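Chapter 7
Player Registration and the End of a Contract

Learning Objectives

After studying this chapter, students should be able to:

Distinguish between a player's employment contract and a player's registration.
Explain how the approach of an expiry date changes the bargaining position of club, player and agent.
Describe the main items of cost in a signing for which no transfer fee is paid.
Prepare a simple contract calendar for a professional squad.

Key terms: registration, expiry, amortization, signing bonus, renewal window, squad cost, pre-contract

7.1 Opening Case: The Renewal That Was Not Signed

In December of his fourth season with the club, the midfielder Harsh Rawat was offered a three-year extension by Priller, a mid-sized professional team with a modest stadium and a respected youth program. The offer raised his weekly wage and added a bonus for each league appearance. Rawat's agent acknowledged it in writing and asked for time. The club agreed to wait until the end of the winter schedule.

By then the position had changed. Rawat had become a regular starter, and two other clubs, Khan and Bedov, had made inquiries. Priller's sporting director improved the wage offer once and declined to improve it again, on the ground that a further increase would disturb the pay structure of the whole squad. In the final weeks of the season Rawat signed with Bedov. Priller received no transfer fee.

Supporters criticized the club for losing a valuable player "for nothing." The finance department took a different view. Rawat had come through the youth program, so the club had no unpaid acquisition cost on its books. His departure also released wages that were used to retain two younger players. Whether the decision was a sound one is a matter on which students may reasonably differ, and the case is taken up again in Section 7.6.

7.2 Contract and Registration

Two separate legal relationships connect a professional player to a club. The first is the employment contract, which sets out wages, duties, bonuses and length of service. The second is the registration, which is held by the club and recorded by the league or governing body. A player may take part in official matches only for the club that holds the registration.

What is commonly called the "sale" of a player is more exactly a payment made by one club to another for agreeing to end the contract early and release the registration. When the contract has run its full term, there is in most cases nothing left for the first club to release. The player is then free to agree to terms with any employer. Rules on compensation for the training of young players may still apply, and these are discussed in Chapter 8.

The value of a registration to the club that holds it therefore falls as the contract shortens, even when the player's form is improving. A buying club that is prepared to wait can often avoid a fee. It accepts in return the risk that a competitor will act first.

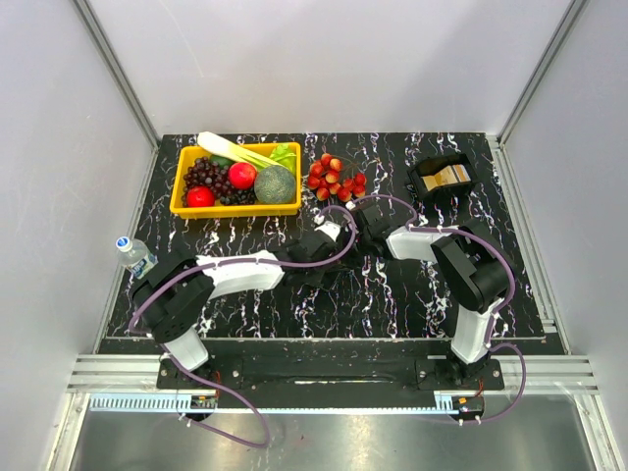

Figure 7.1. Tabletop with produce in a yellow tray and a clear water bottle.

7.3 The True Cost of a Free Signing

The word "free" refers only to the absence of a transfer fee. A club that signs an out-of-contract player usually meets several other costs, and these can be large. The signing bonus is often higher than it would be in an ordinary transfer, as the player and agent expect to share in the money saved. Agent commissions tend to rise for the same reason. Wages may also be set above the level of comparable players in the squad.

Consider a sample of 1,103 expired contracts drawn up for classroom use. In 392 of these cases the player moved to a new club in a division of equal or higher standing. The remaining group includes players who moved to a lower division, signed again with the same club after a gap, or left the professional game. The sample is a reminder that the well-known star who chooses among several wealthy clubs is not typical. For many players the end of a contract is a period of uncertainty, and some accept a lower wage in exchange for a longer term.

From the club's side, the cost of a signing should be spread over the full length of the contract. A transfer fee is normally amortized in this way, and the same discipline is useful when judging a large signing bonus. A bonus that appears acceptable over four years may be very expensive if the player is released after two.

7.4 The Contract Calendar

Well-run clubs keep a contract calendar. In its simplest form this is a table listing each registered player, the date of expiry, any option to extend, and the date by which a decision on renewal must be taken. The calendar is reviewed at fixed points in the season by the sporting director, the head coach and the finance officer.

The Allska club, whose records are used in several exercises in this book, had a first-team squad of roughly 25 players at the time of its first formal review. The review showed that too many contracts ended in the same summer. The club could not negotiate all the renewals at once, and several agents were aware of this. Allska then adopted a rule that no more than 20 percent of first-team contracts should expire in any one year. Exceptions required written approval from the board.

Such a rule has costs of its own. It may lead a club to offer an extension before the coaching staff is certain of a player's future, and it limits freedom when a new head coach wishes to change the squad quickly. Section 7.5 compares three methods of setting the decision date and considers how injuries, loans and extension options should be entered in the calendar.

Review Questions

1. Why can a club hold a player's registration but lose its value without any change in the player's ability?
2. List the costs that Bedov is likely to have met in signing Rawat. Which of them would have been lower in an ordinary transfer?
3. Under what conditions might a club reasonably allow a contract to expire?
4. Draft a one-page contract calendar for a squad of your choice, and mark the players whose renewals should be discussed first.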